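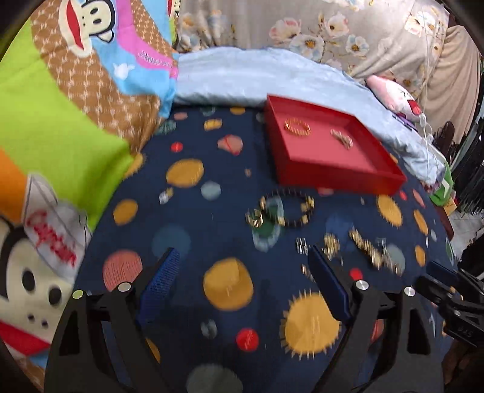
Kirstin Cairns wants to know why bangles and rings don't get separate folders, when everybody sorts them separately at home. Fair question! The short answer is that half the pieces in a real jewelry box refuse to be one thing or the other, and I got tired of moving files back and forth.

Home | Files | Notes | Changes | Contact

# Otard Jewelry Sorting Set

Otard is a collection of pictures and notes on tidying costume jewelry: spread it out on a cloth, look at it properly, put it back in a box. I love this job (yes, really) and I wanted a record of it that other people could use.

## What's in it

- 390 pictures
- 20 sorting sessions
- 9 cloths, plain and printed
- one plain text note per session

The cloths matter more than I expected. Gold on a navy print with big yellow circles is a lovely thing to look at and a real test for anybody labeling small pieces. A red box with a paler floor is much kinder – bangles show up beautifully in it.

## Labels

`bangle` – stiff and round, any metal color
`bracelet` – black with gold accents goes here too, even when it lies open as a ring
`chain-like` – long pieces, clasp or no clasp
`ring-like` – small and round, might be a ring, might be an earring
`ornament` – everything chunky or sparkly I can't name

Please use `ornament` freely! A wrong guess is harder to fix later than a vague one. Colors are written as they look, so "gold" means gold-colored and says nothing about the metal.

## Folders

`volta/` sessions with an open box
`flurau/` sessions on cloth only
`talukder/` notes and the label list

## Known problems

Some pictures are blurry. Tiny pieces next to bigger ones get missed, so check the edges of every pile. The July notes use "bracelet" for bangles too, and I'm still fixing those.

Last updated 2026-04-07

Share 20 | Comments 3

**Kenneth Tosh**
Used the cloth-only folder over the weekend and had a great time with it. Is there a label for brooches?

**Kirstin Cairns**
Okay, I'm convinced about the folders. Still think chains need their own cloth.

**Kenneth Tosh**
Found it, brooches are under `ornament`. Thanks!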